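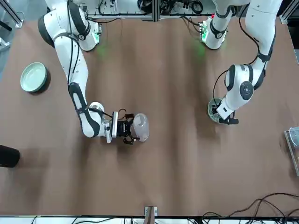

Tellden has begun the second stage of its program to teach household tasks to two-armed robots by remote control. Operators at the Dudby site guide each movement by hand through a paired set of controls, and the robot's joint positions are stored along with the video. Early sessions cover simple table work, such as closing a gripper on a clear plastic cup without tipping it. The first stage produced 1,887 accepted demonstrations, and the target for September is 2,745.

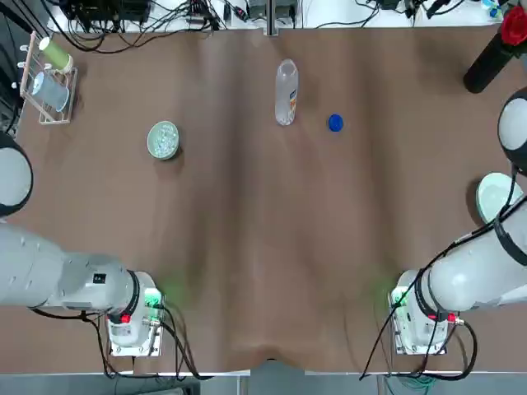 Does an operator need a background in engineering? Most of the present operators have none, and training takes 17 hours – the greater part of it spent at the controls.

Each demonstration is reviewed before it is accepted. Recordings with long pauses or sudden corrections are set aside, and the operator is asked to repeat the task at a slower pace.

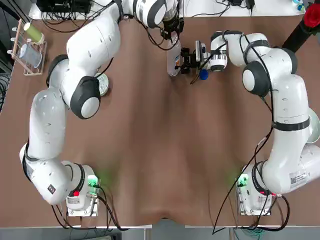

Naveed Awan said that two-handed tasks remained the hardest to demonstrate well, as new operators tended to move one arm and forget the other. He added that 25 further sessions had been set aside for this work.

Applications for operator places are open at the Dudby site until the end of the month.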